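Le grand bac gris
28 février 2019

Je vous avais promis, il y a déjà un bon moment, de vous parler du grand bac gris, et puis les semaines ont filé comme elles savent si bien le faire. Pour ceux qui arrivent seulement maintenant sur ce blog : je l'ai rapporté en juin d'une vente de matériel à Hidetville, avec 2 caisses de bricoles dont je n'avais aucun besoin (mais vous me connaissez !). Un bac en métal, rectangulaire, avec de hautes parois bien plates qui descendent en pente vers le fond. Je l'aime beaucoup, ce bac.

Avant lui, j'avais essayé les casiers Hultel, très jolis, très bien pensés, et toujours trop petits. On passe son temps à chercher dans quel casier va la chose, et on finit par la poser à côté. Avec un grand bac on y met tout, on trie le dimanche quand il pleut, et entre-temps l'établi reste à peu près présentable. J'ai bien dû y passer 12 dimanches cet hiver, une tasse de thé à portée de main, et je ne regrette pas une minute.

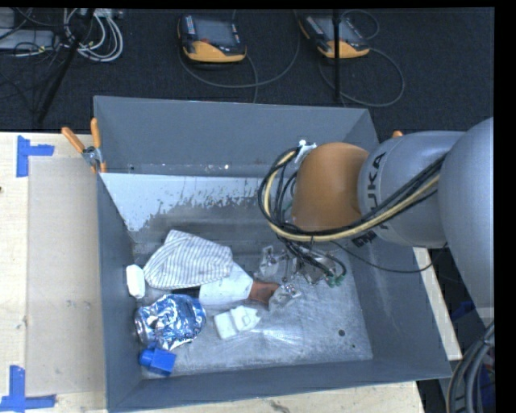 Le fond a vécu, c'est certain. Des rayures, des traînées, le métal à nu, et à gauche cette plaque d'un bleu blanchâtre qui s'écaille sur les bords. On m'a conseillé de tout poncer et de passer une couche de Trudura, j'ai même acheté le pot, il attend sagement sur l'étagère du couloir. Je crois que je vais le laisser attendre encore un peu. Et puis tout a tendance à se rassembler du côté gauche, allez savoir pourquoi, alors je commence toujours mon tri par là.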